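Brumix
Home / Garden and workshop / Hand tools / Seser folding pruning saw

Seser folding pruning saw, 789 series
Article no. 789-13
In stock, leaves our warehouse the next working morning if you order before 13:00

The Seser is a folding saw for green and dry branches. It was designed for people who have a small orchard or a few old trees behind the house, and who do not want to carry a big bow saw up the ladder. When it is closed, it goes into a coat pocket or into the side pocket of a rucksack.

We sell this saw in our shop since many seasons and the blade has been changed only one time. The older blade was painted and the paint collected resin. The present one is bare polished steel, and you clean it with a cloth and a little spirit.

How it cuts
The saw cuts on the pull. If you are used to a carpenter's saw, which cuts when you push, please give yourself some minutes on a branch which is not important. Do not press. Let the teeth do the work and use the whole length of the blade. When you push hard, the blade can bend near the handle, and a bent blade is not covered by the guarantee.

The teeth are ground on three sides and the points are hardened. They stay sharp for long, but they cannot be sharpened at home with a file. When the saw becomes slow, you change the blade. You need one screwdriver and a calm hand, because the small spring under the screw likes to jump out.

Technical data
Weight with handle: 117 g
Teeth: 8 per inch
Blade: polished steel, hardened points
Handle: beech, oiled
Lock: steel button, two positions
Spare blade: yes, sold separately (article 789-8)
Colour: natural wood only

The two positions of the lock
In the first position the blade stands straight out, for branches at the height of the chest. In the second it is turned a little upwards, and this is better for work over the head. You must hear the click in both cases. If you do not hear it, close the saw, blow the sawdust out of the joint and open it again.

What our customers ask

Is it suitable for left-handed people?
Yes. The button is on the back of the handle and you can reach it with either thumb.

Can I cut roots with it?
Better not. Soil and small stones take the points off the teeth very quickly. Use an old saw for roots.

Is there a bigger model?
Seser makes also a long saw with a fixed blade. We order it on request and the delivery takes longer. Please write to Nermina Babić at the order desk before you pay, so that she can tell you the present price.

When should I prune?
For apples and pears we prune in February, on a dry day without hard frost. Plums and cherries we leave until the fruit is picked. Your own weather may be different, so ask a neighbour with good trees.

Customer opinions

"I bought it for the vines and now I use it for everything. The handle was a bit rough when it came, I went over it with fine sandpaper and linseed oil. Very pleased." Costel Vasić

"Good saw. The spare blade should be in the box for this price." Ermira Radulović

"Closed, it is smaller than I expected from the picture. For thick walnut branches I still take the bow saw." Sorin Nikolovski

Care and storage
Wipe the blade after every use, also when it looks clean. Resin that is left overnight becomes hard as glass. Put one drop of oil on the joint at the end of the season. The handle can be oiled together with your other wooden things, with the same linseed oil you would use on a table top or on a chopping board.
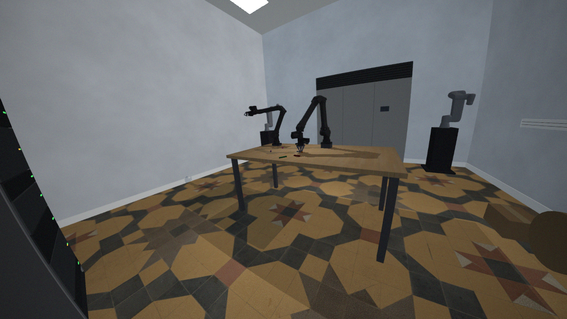
Brumix Catalogue, Issue 13, p. 117

Two thin coats are better than one thick coat. Wait until the first one is dry to the touch, then rub lightly and put the second. Oily cloths must be spread out flat in the open air to dry, never thrown in a heap, as they can catch fire by themselves.

Delivery and returns
Small parcels go by post. If you order the saw together with a ladder from Vidmar, everything comes on the same van and we will telephone you first. You can send the saw back unused in its box. Blades which have already cut wood we cannot take back, except when there is a fault in the steel.

Questions about guarantee: Izzati Nugroho, customer service, mornings from 8.

Goes well with
Vidmar three-leg orchard ladder
Seser spare blade 789-8
Linseed oil, small tin
Leather holster for folding saw (again available from February)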